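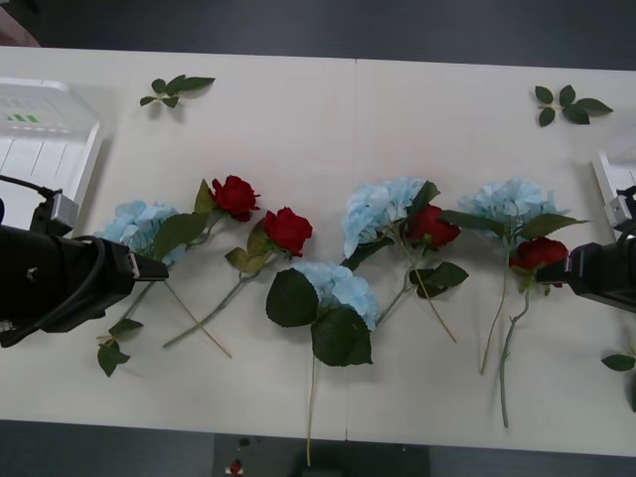 Fake flowers have a bad name, and I think most of it comes from how people arrange them. They pull the stems out of the bag and push them straight into a vase. I lay mine out on a bare table first, blue hydrangeas and red roses together, and look at them for a while before I pick up anything.

You need a clear surface for this. A patterned cloth makes every color look wrong – I gave mine up in March and don't miss it.
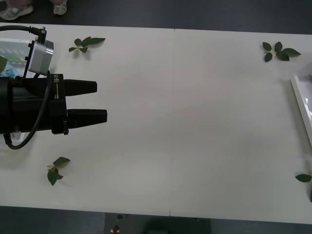
I also clear the middle of the table between one bunch and the next. My neighbor Naima Berrada thinks this is fussy. She has up to 110 stems in her hallway and likes them crowded. I would rather have three good ones in a plain jar, dusted on Mondays.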